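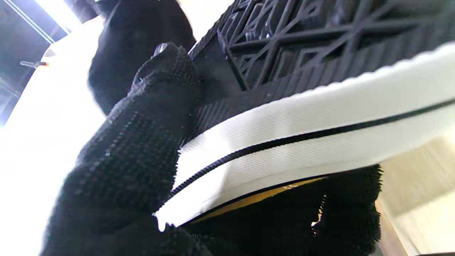

Print this page | E-mail to a friend | 3 comments

Notes for the entryway talk, Friday, December 15, 2023

Good evening, everybody, and thank you for coming out in December when I know you all have baking to do. (Wait for chairs. Say hello to Sofia Kourkoulas if she made it, she lent me the projector.)

So, shoes. I want to begin with the bottom of the shoe, because that's where most of the trouble in a front hall comes from. Pick up a sneaker tonight and turn it over. If the tread has deep grooves, little triangles and diamonds and so on, it is carrying half the driveway in there. An old toothbrush does a fine job. Go along the grooves first, then across, and tap the heel over the trash can. The white rubber around the side I do with a damp cloth and a drop of dish soap, and please don't soak the whole shoe, I ruined a lovely pair that way when we lived in Zoltholm.

(Slow down here, I always rush this part.)

Now, the basket. My friend Natália Lukáč keeps hers right by the door, one for each person in the family, and I copied her shamelessly. You want plastic, something you can rinse out, with a slot in the rim for your fingers. 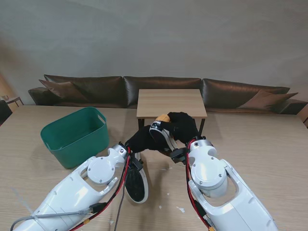

Get one wide enough that a pair can lie down side by side without being squashed, and empty it all the way out once a week. You will find grit, bits of paper, and in our house a great many hair ties. I like to do the shoes up on a table where I can see what I'm doing, and then wipe the table down afterward, crumbs and all. My mother would have had a word to say about shoes on a table! Put down newspaper if it bothers you.

Two baskets is plenty to start. Somebody always asks me about boots, and boots are a whole other evening, they need a tray.

(Pass around the toothbrushes. Questions. Remind them the coffee is in the back and the cups need to go home with Sofia.)

Shared 17 times | Print | E-mail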